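Idinari FC: match analyst wanted, first team and under-20s

Part-time to start, August through the end of the season, with a second year likely if the budget holds. Reports to the head coach, Sizwe Oosthuizen.

Let's get the awkward part out of the way. We have had two analysts before, and neither hire did us much good. The first sent the coaching staff a forty-page report after every match. The coaching staff read the first page. The second bought a subscription to a tracking service that told us our left back ran a lot, which anyone standing by the fence could have told us for free. So the club is hiring a third time with its eyes open, and we would like to hear from people who share some of our doubts.

What the job is

You will watch our matches, and the matches of whoever we play next, and tell the coaches a small number of useful things in time for them to do something about it. That means a two-page opponent report before each league game, a clip reel of no more than 13 minutes for the players, and a sit-down with Sizwe the morning after a match. The sit-down is at 9 a.m. and he starts without you.

You will also do the same work, in a lighter form, for the under-20s. Their coach, Zanele Pillay, wants clips of her own players far more than she wants clips of the other team. She has asked us to say that she will not use anything with a heat map on it.

Set pieces are where we need the most help. We conceded from corners all last season and tried zonal marking, then man marking, then a mix of both that left two of our center backs arguing on the penalty spot while the ball went in. Everybody at the club has a theory. We would like someone to go back through the footage and find out which theory, if any, holds up. If the answer is that our goalkeeper should come off his line, please say so in the interview. He has heard it before.

What the job isn't

It isn't scouting. We get plenty of emails from people who have found the next great midfielder in a league they have watched on their phone. Chiến Trương runs recruitment and has his own way of doing it, mostly by driving to games. He may ask you to look at a player, and you may tell him what you think, but you won't be signing anybody.

It isn't a media job either. We don't need threads, graphics or a podcast. If you already have a following online, fine, but our opponents can read too, and the contract says that club footage stays with the club.

And you won't be on the bench with a tablet. We tried that. The tablet got rained on, and the one message that made it to the coach during a match told him we were losing the midfield. He was aware.

About the numbers

We are not against data. We are against paying for numbers that no coach here has ever changed a decision over. The club has a video account with Udix, which is decent for tagging and slow for everything else, and a trial with Dendus that runs out partway through the season. Dendus promises to predict injuries. Our physio, Seo-ah Bae, has asked them three times how, and she's still waiting for an answer she can use. Part of your first few months will be helping us decide whether to keep either one. You may well recommend dropping both and working from plain video and a spreadsheet. That would not count against you.

Expected goals: we know what it is. Please don't explain it in your cover letter. If you want to use it in a report, use it over a run of games and leave it out of the talk about a single match. We lost a cup tie last season in which we "won" on expected goals, and the bus ride home was not improved by hearing it.

There are 332 tagged clips left over from the last analyst, mostly of throw-ins. We have no idea why it was throw-ins. You can keep them or start over.

Who we are looking for

Somebody who has watched a great deal of soccer at our level, with its bad fields, its wind and its players who worked a full shift that morning. Experience with a professional academy is welcome, but we have found that people who come down from that world tend to ask for camera angles we don't have. We have one camera on one mast at our home ground, and on the road you will be filming from wherever they let you stand.

You should be able to cut video quickly. You should be able to tell a coach he is wrong without making a speech of it, and then drop it when he picks the team anyway. A driver's license is close to essential, as some of our away games are a long way from any train.

A degree is not required. Certificates from online analysis courses are not a problem, but they aren't a plus either. We have seen several with the same sample report attached, down to the same typo. Coaching badges help a little, mainly because the staff will take you more seriously in the first month.

If you speak a second or third language, mention it. The dressing room has several going at once and the clip sessions go better when someone can follow the side conversations.

Hours and pay

The contract is for 20 hours a week. Most analyst ads in this sport say something like that and mean double. We have tried to be careful: match day, the morning after, and two evenings at the training ground come to most of it, and the rest you can do from home. In a week with two matches it will go over, and you will get the time back in a week without one. If it keeps going over, tell Sizwe, and if he shrugs, tell the office.

Pay is by the hour at the same rate as our assistant coaches, with travel covered at the club's usual mileage rate. The exact figure is in the information pack, which anyone can ask for before applying. No unpaid trial period. We don't take on interns for this work, and we would be wary of any club that does. There is no bonus for promotion. Someone suggested one, and then someone else asked how we'd work out the analyst's share of it.

A laptop and the video account are provided. The laptop is three years old. It does the job if you close everything else.

How to apply

Send one page about yourself and one page on a match. Pick any match from the past season that is not a final and doesn't involve a club everyone has heard of. Tell us two things you would have said to the losing coach at halftime, using only what could be known at halftime. Plenty of people are very wise about a match once they know the score, and we're trying to get around that.

Please don't send a sample report with our badge on it. Don't send a dashboard or a link to one. Video is fine if it's short.

Applications go to Zanele Mathebula in the club office, with "analyst" in the subject line. (She is not connected to Mathebula, the kit supplier, and can't help you with shirts.) She will reply to everyone, though not always fast. The ad comes down as soon as we have enough people to interview, so we'd apply early in August if we were you.

Interviews will be held at the ground, in the room over the changing rooms. You'll meet Sizwe, Zanele Pillay and Seo-ah Bae. They will show you some three minutes of video from one of our matches, one you won't have seen, and ask what you noticed. There's no hidden right answer. The last time we did this, the best response came from a candidate who said she would need to see it again before she said anything, and then took a better job before we could offer her ours.

You'll have as long as you like to ask questions of your own, and we suggest asking the players as well. A few of them will be around for training. They have mixed feelings about analysts, and they'll tell you so.
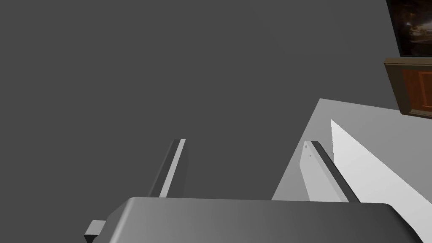 If you applied last time and didn't get it, you can apply again. We got that one wrong, and there is a fair chance you were better than the person we picked. Just send a new match page, as the old ones weren't kept. Questions about the contract or the hours should go to the office, and questions about the soccer to Sizwe, who prefers a phone call after 6 p.m.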